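Peg hanger keeps sliding to one end – any ideas?

memevness80
I've got one of those plastic peg hangers for drying small cloths, and mine hangs off a wooden rail on a wire hook. Every time I load it up, the hook wanders along the rail and the whole lot tips. Do I need a proper dryer, or is there a cheap fix?
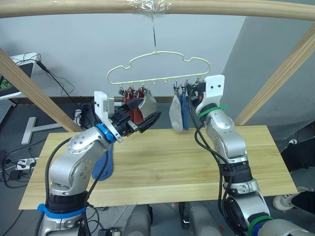
I've only got 2 bits of rail free, so I can't spread things out much. Dusters and face cloths mostly, nothing heavy.

Halvorsen
Tape the hook to the middle of the rail – clear tape, plenty of turns. Then peg a couple of cloths at each end and leave the middle empty so it balances. Mine has stayed put since February.

Dastora_home
Just buy an airer.

brundine9
Agree about the tape. I'd also keep the thick cloths apart, they take ages if they overlap. Mine's had what feels like 1000 dishcloths on it and only lost one peg!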